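Notebook, tool return cell, July

Goal for this block: get the Rundater cell to take over putting loose hand tools back on the board at the end of the pick run, so the packing crew at Lerex stops doing it at shift change. Until now returns were a shared job. Whoever had a spare moment emptied the bin. Jolanta Urbańczyk kept the tally for us and put the backlog at 400 items in a normal month, 700 when the Jakubowski orders come through.

Settings carried over from the last entry. Approach speed unchanged. Grip force down one step for anything on a backing card, up one step for bare handles. Bin stays on the black table in front of the board.
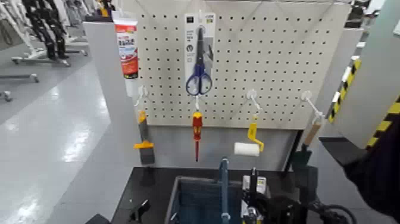 Hook assignment is still the open question. The crew hung things by habit and could find them without looking; the planner wants one fixed hook per item and a known hang angle. The paint roller is easy, with the cover level at the bottom and the frame giving a clear edge to find. The putty knife is worse. It hangs handle up with the blade angled toward the table, and any swing after release changes the outline the next check has to match. Proposal: wait 2 seconds after each release before the check. Costs time, but fewer false rejects at the desk.

Rejects matter more than cycle time at the moment. Each one goes to a person, and that person has usually walked over from packing. Jolanta's point, which I agree with, is that five short interruptions are worse for her people than one long job they can plan for. So rejects get queued and cleared in a batch at 14:00 and again before handover. Driltetti module has a hold list that does this. Enabled it. Default limit is 5 items, left as is.

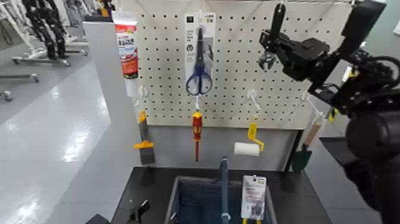
The hold list also changes who decides. Before, a wrong hook was fixed by whoever noticed. Now the item waits, the desk assigns a hook, and the map is updated for both shifts. Two people from packing have asked to be trained on the map editor. Said yes. Editing rights for them should be limited to hook assignment, no motion parameters.

Complaint from late shift: they reach for a tool while the arm is live and get a protective stop, then wait for a reset. Fair complaint. Reset currently needs a login that only the desk has. Options are a reset button outside the taped area or a request button that parks the arm before anyone reaches in. Prefer the second. Needs a check against the risk assessment before wiring anything.

Open items:
Settle time of 2 seconds, run for a full shift and compare rejects.
Park request button, ask Jolanta where people would walk up from.
Carded items – same hook map or a separate one? Card width blocks the hook below if the spacing is tight.
Job sheet for packing still lists returns as a crew task. Take it out once the reject numbers hold, not before.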